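Progress report to the Nokberg Fund
Project: Low-light image processing for small phone sensors
Reporting partner: Dimach, imaging software group
Period covered: months seven to twelve

1. Summary

In this period we finished the second version of our multi-frame processing and we put it on the two test phones from Veres. The main target of the period, a finished night picture in less than half a second, is reached on the newer phone. On the older phone it is not reached yet. The work on colour is two months behind the plan, and I explain the reasons in section 4. The spending is within the budget and we do not ask for more money in this report.

2. What was planned

The work plan for this half of the year had four tasks: to make the alignment of the frames faster, to reduce the noise in dark areas without losing fine detail, to correct the colour under mixed lamps, and to prepare the first trial with users. The first two tasks are complete. The third is partly complete. The fourth has been moved to the next period, with the agreement of your office.

3. Processing speed and noise

At the start of the period our method took eight frames, aligned all of them at full size, and then combined them. It gave a good result but the user had to wait too long, and the phone became warm after several pictures one after another. We have now changed the order of the steps. The frames are first compared at a small size, the two or three worst are thrown away, and only the others are aligned at full size.

With this change the time on the newer Veres phone is 333 milliseconds for a normal night picture. The older phone has less memory and must write part of the data to storage during the work, so it needs almost double. We think it is possible to improve this by cutting the picture into strips, and one of our engineers has already started on it.

For the noise we compared the new version with the old one on our own set of 48 test views. These include street views at night, rooms with one lamp, printed text and faces. In 40 of them the new version was judged better by all the members of our group. In the other eight the opinions were divided. Most of these eight contain hair or grass, where the new version makes the fine lines too soft. We do not want to hide this problem, as it is the kind of fault which users notice when they make the picture larger on the screen.

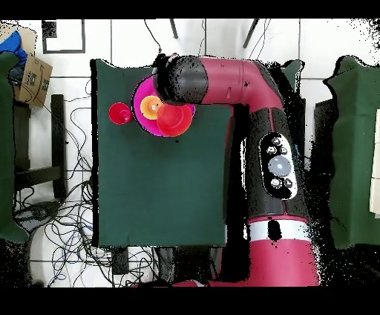

The judging itself also took more time than we expected. At first every person looked at the pictures on their own monitor, and the results did not agree well from one day to the next. We then moved all judging to one calibrated monitor in a room with the blinds closed. After this the results were much more stable, and we repeated the earlier comparisons so that all the numbers in this report come from the same conditions.

4. Colour under mixed light

This task is behind the plan. There are two reasons. The first is that the raw files from the older phone had a wrong value for the black level, and we needed five weeks to find it. The error was small in daylight, but in dark pictures it gave a green tint in the shadows. We first believed the fault was in our own code. Veres has confirmed the error and sent us a corrected version of the camera driver in January.

The second reason is that the problem is harder than we wrote in the proposal. When a room has a warm lamp on one side and a cold screen light on the other, one white balance for the whole picture cannot be right. Our method now divides the picture into regions and estimates the light in each one. It works well when the change of light is slow across the picture. When it is sudden, for example at a door, a visible edge appears on the wall. We are testing a softer change between regions, but I cannot promise yet that it will be ready for the trial.

5. Cooperation with the partners

The contact with Veres was good during the whole period. They answer technical questions usually within two days. With Skastov, who will organise the user trial, we had three calls and one visit to their office. They will find 30 persons who take pictures in the evening at least once a week. The questions for these persons are written and Skastov is now checking if they are clear enough.

One open point is who keeps the pictures taken in the trial. Skastov would like to keep them on their own server. We would prefer that the persons choose which pictures to send and that all others stay on the phone. We ask your office to tell us if the Fund has a rule for this.

6. Staff and budget

One developer left the group in the autumn, and the position was open for nine weeks. The new colleague has good experience with graphics processors and is already working on the older phone. The money not used for salary in these weeks was kept for the trial, where the travel will cost a little more than we had planned.

7. Next period

We will finish the strip method for the older phone, continue with the soft regions for colour, and look again at hair and grass. The trial will start when the first of these is stable, even if the colour work is not complete. In this case the phones in the trial will use the simple white balance, and we will write this clearly in the results.

We would be thankful for an answer on the question in section 5 before the contracts with the trial persons are printed.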